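# Grasp arbitration (the way I use the term)

Grasp arbitration is the bit of robot software that decides which arm gets which object, and when. I've been editing this wiki page since July, so forgive the first person! Most of what I know comes from Duner, our planner for two-armed tabletop sorting, which Yuzhen Yao started and I now mostly look after.

## How it works

Perception hands over a list of blobs on the table, each with a rough shape and a guess at the material. The arbiter scores every arm-and-object pair (reach, finger fit, how much the other arm is in the way) and picks the cheapest plan. Duner keeps 144 candidate grasps per object and throws most of them out before it ever checks for collisions.

Birsen Tuncer's original scoring only cared about distance, and wow, did the arms fight over the middle of the table. Now each arm has to reserve a chunk of space before it moves. Reservations expire after 2 seconds, so a stalled arm can't hog the place forever.

## Crumpled things

Boxes are easy. Paper and foil are where it gets fun, as there's no neat model to match against, and foil throws bright highlights that leave holes in the depth data. Harvey Chisholm wrote the patch filler we use (it's in the Mottram branch, still not merged, sorry Harvey).
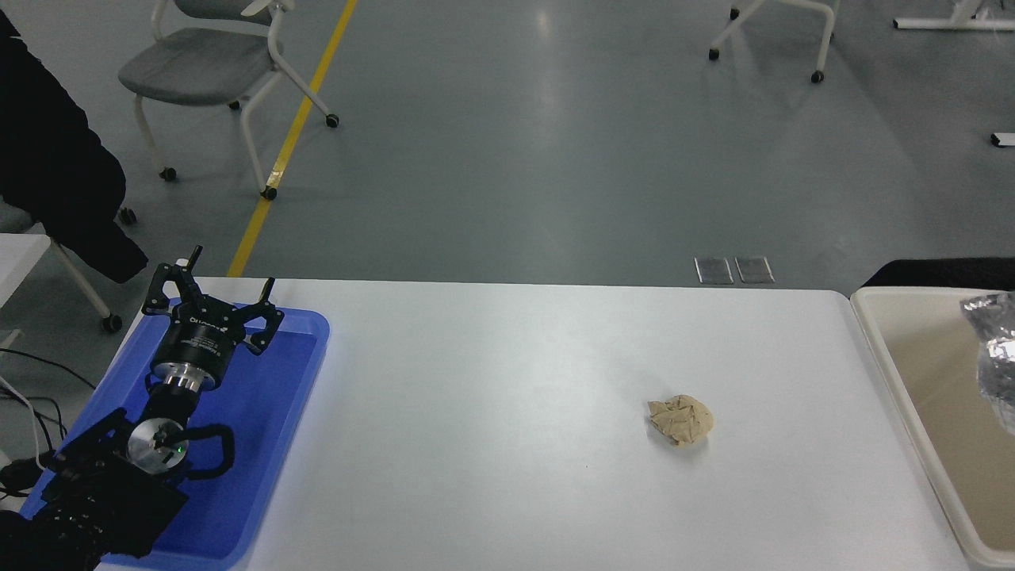
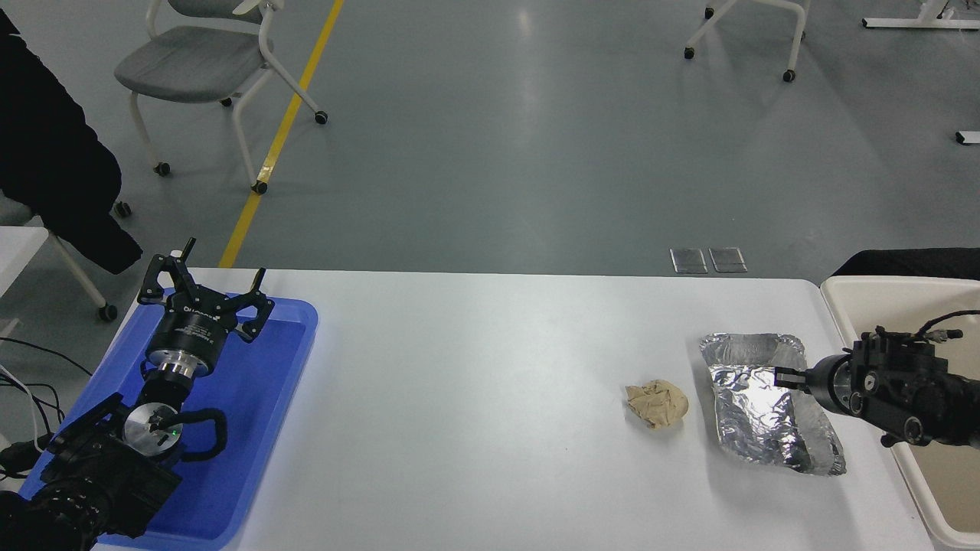
*Crumpled paper and foil, with the three-fingered gripper over by the blue tray.*

For tuning, I'd start with the reach weight and leave everything else alone. Turn it up too far and one arm sits idle; too low and you get long, silly swings across the table. Wenjie Lu likes it at 21, and I go a little lower on small tables.

## Open questions

- Handovers between arms. Duner treats them as two separate grasps, and that wastes time.
- Re-planning when an object rolls after a reservation is made.
- Whether material guesses should feed into the score at all. Shiyu Zou says yes, I'm not sold.

See also: Reservation maps, Depth hole filling, Restville log format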